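Gripper Evaluation Engineer (fixed term)
Londberg, Nomthorpe site

Last updated: August 2021

Londberg is hiring one engineer to run comparison trials of parallel grippers in simulation and on the bench. The post reports to Nithin Bangera, who leads the end-effector group.

The current work covers 2 finger designs, Zatel and Maglaya, tested under the same arm controller. The simulated set stands at 3,222 episodes, mostly drawer, door and shelf tasks in kitchen layouts. Bench trials start once the contact settings have been agreed.

Duties
Set up and run trial batches, and log every failed grasp with its cause. Tune friction and finger force so that simulated contact matches bench readings. Check wrist camera placement for each gripper - the fingertips must stay in view through the full stroke. Write a short report at the close of each batch.

Required
Working knowledge of Python and one physics simulator. Experience with force or position control on a real arm. Able to read a mechanical drawing and measure a part against it.

Useful
Camera calibration. Some machine shop practice.

Terms
Full time, on site. About 80 percent of the work is in simulation for the first phase, and the balance is on the bench. Relocation support is available.

To apply, send a resume and one sample test report to Nithin Bangera, quoting reference 3637. Reports with client names removed are acceptable.

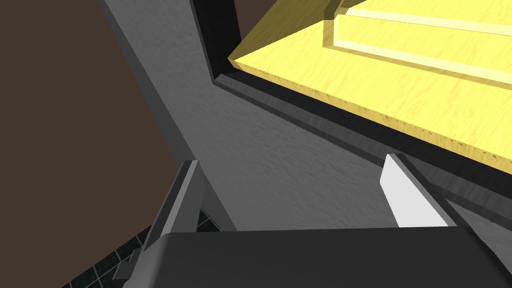
Simulated wrist view, gripper open, no object held.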